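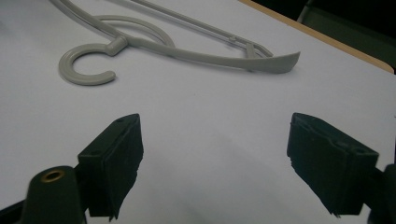
Print this page | E-mail this page

Ticket 108: Garment tags printing blank or half blank, Curkow shop
Status: Closed
Product: Dokum counter software, Sokol thermal tag printer
Raised by: Lillelar Dry Cleaning and Alterations, Curkow

Original report

Our tag printer at the Curkow counter has started printing tags with the bottom third missing. The customer number comes out fine but the barcode is cut short, so the scanner at the collection rail won't read it. Every few tags it also feeds a completely blank one. The receipt printer on the same computer is fine. The same Dokum login at our other shop prints good tags.

We are writing tags by hand at the moment. It is slow and we have already had two coats hung under the wrong number, so we would like this looked at before the Sunday cut-off for the school uniform orders.

Things we have tried: turned the printer off and on, turned the computer off and on, put in a new roll.

Support, first reply

Thanks for the details. Please check the following and reply with what you find.

Open Dokum, go to Settings, then Printers, then Tag. Write down the tag height and the gap size. Then hold the feed button on the Sokol until the light flashes twice and let go. It will print a test strip straight from the printer, without the computer involved. Let us know if the bottom of the strip is missing too.

Please also tell us what is printed on the core of the roll you put in.

Lillelar

Tag height is 38 mm, gap is 3 mm. The test strip came out complete, all the lines are solid from top to bottom. The roll core says 1,000 tags, waterproof, 50 mm. The old roll was the same brand but I don't have the core any more, it went out with the rubbish.

Support

If the self-test is complete then the print head is good and we can leave it alone. Either the page size being sent is wrong or the gap sensor is losing its place. Please measure one tag with a ruler, top edge to bottom edge, without the gap.

Lillelar

Measured it three times. The tag is 50 mm high. I took the 50 on the core to be the width.

Support

Understood. The settings expect a 38 mm tag and you have 50 mm tags loaded, and that explains the short printing and some of the blanks. Please change tag height to 50 in Settings, Printers, Tag, press Save, then close Dokum completely and open it again. The tag layout is only reloaded at start-up. After that, hold feed until the light flashes four times. The printer will run out a few tags while it measures the gap.

Lillelar

Done. The barcode is now complete and scans at the rail. We still get the blank tags though, one in every five or so. It is also worse in the afternoon.

One other thing, when we closed Dokum it asked whether to keep the counter session and we said no. The layaway list on the left has now disappeared.

Support

The list is hidden, the data is all still there. View, then Side Panels, then tick Held Orders.

On the blank tags: a blank between good tags usually means the sensor has missed a gap and the printer has fed on to find the next one. Please open the lid and look at the sensor, a small window under the paper path, to the left of centre. Check for lint or bits of adhesive. Wipe it with a dry cotton bud only. Don't use the spray you use on the counter.

Also, which way does the printer face, and is it near a window?

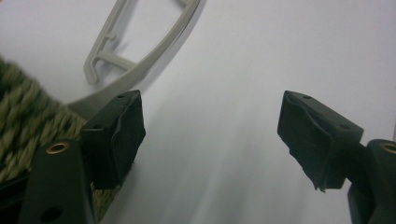 Lillelar

There was a fair bit of grey lint in there, which I suppose is to be expected in a place like ours. Cleaned it out with a cotton bud. I printed twenty tags and had one blank, so it is better but not cured.

The printer sits at the end of the counter facing the front window. We moved it there in May when the new collection rail went in. Before that it was under the shelf out the back.

Support

Thank you, the window is very likely the rest of it. The Sokol tag printer uses a light sensor and the lid on that model has a clear strip down one side. Strong sun coming in at a low angle can wash out the reading, and the gap then looks the same as the tag. That would fit with it being worse in the afternoon.

To test it, lay a piece of dark card over the clear strip and print another twenty tags at the time of day when it normally plays up. Please don't block the slot where the tags come out.

Lillelar

Tried it at 3.40 pm with the sun straight on the counter. Card on, no blanks in twenty. Card off, three blanks. Card back on, none.

We have turned the printer side on to the window and taped the card down for the time being. Is there a proper cover we can buy?

Support

There is a solid replacement lid for that model. We have added it to your account as a part request and it will go out with your next roll order. The card is fine until then – just check that the tape is not over the hinge.

While we are here, we compared the settings at both your shops. The other shop is still set to 38 mm and is using up its 38 mm rolls. Both sizes appear on the same line of the order form, so it is easy to tick the wrong one. You can either keep the two shops on different sizes, or order 38 mm for both and change Curkow back when the 50 mm rolls run out. Please don't swap rolls between shops without changing the tag height.

Lillelar

We will go back to 38 mm for both. The bigger tags are catching on the poly bags anyway. I have written the size on the boxes in marker.

The uniform orders were tagged and out on time. We reprinted tags for everything that had been done by hand, and the two coats have been found and put right. Happy for you to close it.

Support, closing note

Cause 1: tag height in Dokum did not match the roll loaded (38 mm set, 50 mm fitted). Corrected in settings and gap measurement repeated.

Cause 2: lint on the gap sensor. Cleaned. Suggest the sensor is wiped at each roll change in shops that handle a lot of wool.

Cause 3: direct sunlight on the clear strip in the lid. Printer turned, temporary card fitted, solid lid on order.

Follow-up: change Curkow back to 38 mm when the 50 mm stock is finished. Restart Dokum after saving and hold feed for four flashes. The order form has been passed on to be changed so that each tag size gets its own line.

Print this page | E-mail this page

Contact Dokum Support | Copyright Dokum, all rights reserved | Back to top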